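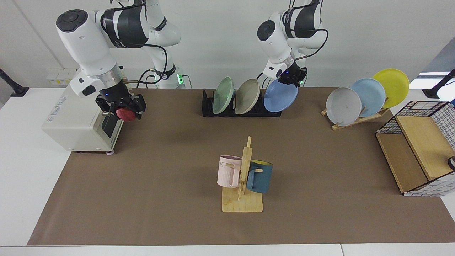
Stacking codes at Jasmont: order of application and the free delivery threshold
Forum > Online Shopping > Codes and Vouchers
Page 1 of 1

dunnock_r
I'm trying to work out the order in which the Jasmont checkout applies discounts. The help page says "one promotional code per order" and nothing else. My basket was £58.60 before anything was taken off. I entered the newsletter code (10% off first order) and the delivery charge of £3.95 came back, although the free delivery line is £55. So the threshold is clearly tested after the code and not before.

What I can't establish is whether loyalty credit is treated the same way. I have £4.00 of credit. If it counts as a payment method, the threshold shouldn't be affected. If it counts as a discount, it will be. Has anyone tested this on a live basket?

tealeaf16
Credit is a payment method there. I used £3 in March on a basket of £56.20 and delivery stayed free. The credit came off on the payment page, below the delivery line.

dunnock_r
Thanks. Did you have a code on the same order?

tealeaf16
No, credit only.

Marlpit
The two things can be combined, but the sequence matters. Enter the code on the basket page, let the total refresh, then go to payment and tick the credit box. If you tick the box first and go back to the basket to add a code, the session drops the credit and you have to sign out and in again to see it. The credit isn't lost.

Also, the 10% does not apply to anything already in the clearance section. Your basket of £58.60 would come to £52.74 with the full 10% off. What figure did you get?

dunnock_r
£54.34 before delivery. One item was clearance at £16.00, so the 10% was taken on £42.60 only. That matches what you say.

It means I'm 66p short of free delivery. A pair of laces would cover it.

Krasniqi_fan
Don't bother with the newsletter code. Use the cashback route through Colik instead. You get 6% back on the whole basket, clearance included, and the free delivery threshold isn't touched because nothing comes off at the till.

Marlpit
On those numbers it's closer than you make it sound. 6% of £58.60 is £3.52, or a little less if they calculate it without VAT, and most cashback is calculated without VAT. Without VAT the base is £48.83 and 6% of that is £2.93. Delivery is free, so the net cost is £55.67.

With the code, no laces: £54.34 plus £3.95 is £58.29.

With the code and an extra full-price item at 75p: the item goes in at 68p after the 10%, total £55.02, delivery free. Net cost £55.02.

So the code with a filler item wins by 65p and you don't wait for the money.

Krasniqi_fan
Assuming they sell anything at 75p. The cheapest thing I can find is £2.50.

Marlpit
In that case £54.34 plus £2.25 is £56.59 and cashback wins by 92p, less the value of whatever you bought for £2.50. I'd call it a draw if you need the item.

Aminu Tijani
Two corrections to the above.

1. Colik pays on the VAT-exclusive price for some shops and the inclusive price for others. It is stated under "Terms for this retailer", which is collapsed by default. For Jasmont it was exclusive when I last opened it.

2. Cashback is refused if a code not listed by Colik is used on the order. It is not refused if loyalty credit is used, but the credit portion is deducted from the amount that earns. With £4.00 of credit the earning amount falls by £4.00 before VAT is removed. Using the credit costs you 20p of cashback, and you can avoid that by saving it for an order where you use a code.

dunnock_r
That's useful. Cashback now, credit kept back. Does the credit expire?

Aminu Tijani
Twelve months from the date each portion was issued, oldest used first. The account page shows the combined balance only, so you need the original emails to know the dates.

hob_and_kettle
Can I ask about points while we're here? Jasmont gives 400 points for a review with a photo and 300 for one without. I posted a text review and got nothing. The points page shows 586, the same as before.

tealeaf16
Reviews are moderated first. Mine took nine days. Was it something you bought on that account? They don't award points on guest orders, even when the email address matches.

hob_and_kettle
It was a guest order, so that'll be it. Can it be linked afterwards?

tealeaf16
I asked them by chat and was told no.

Marlpit
I was told yes, by email, and they linked it. Send the order number and the postcode. Chat can't edit accounts but the email team can.

tealeaf16
When was that? They changed the wording of the points terms in spring and "retrospective linking" is now in the list of exclusions.

Marlpit
Before that, so you may be right. It costs nothing to ask.

Krasniqi_fan
Going back to the threshold, Dollham does this properly. The test is on the basket before any code, and it says so next to the code box. Same type of stock and often the same price.

dunnock_r
I looked there first. Dollham charges £2.95 for returns and Jasmont doesn't. I'm ordering two sizes of one item, so I know I'll be sending one back.

Aminu Tijani
Check the returns effect before you order two sizes. If the return takes the kept total below £55, some shops deduct the delivery charge from the refund. Jasmont's terms reserve the right to do it. I have returned part of an order twice and they did it once. The cashback is also recalculated on the kept items, and it won't be confirmed until the returns period has closed.

dunnock_r
I'd missed that clause. It's in section 7, under refunds and not under delivery. The duplicate size is £18.50, so the kept total would be £40.10 and the £3.95 could be taken back.

Krasniqi_fan
They won't enforce it on one pair of trousers.

Aminu Tijani
They enforced it on one pair of mine.

Marlpit
Then the threshold is irrelevant to this order and the comparison should be made on £40.10. Code: £16.00 plus £21.69, so £37.69. Cashback: £40.10 less £2.01, so £38.09. Add delivery to both if they claw it back. The code is 40p better.

dunnock_r
I'm going with the code, for 40p and no waiting. I'll post the refund figure when it comes through so we know whether section 7 was applied.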